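In Praise of the Bare Table
Esperanza Valcárcel

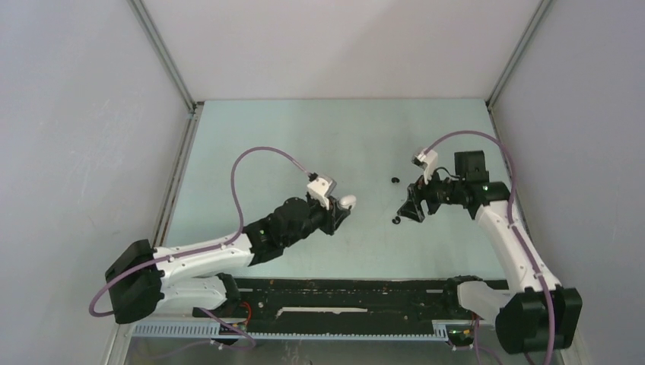

A pale blue-green tabletop against light gray walls.

I love a clear table! For 43 years I ate breakfast beside a heap of mail, seed packets and one glove, and then in August I moved the lot into the hall closet. What a difference. My neighbor Liam says a pile shows a house is lived in, and I see his point (his piles are wonderful). But now I roll out dough whenever I like, and the jigsaw stays out all week – 99 pieces, mostly sky. Try it for one meal. Put the mail anywhere else and sit down.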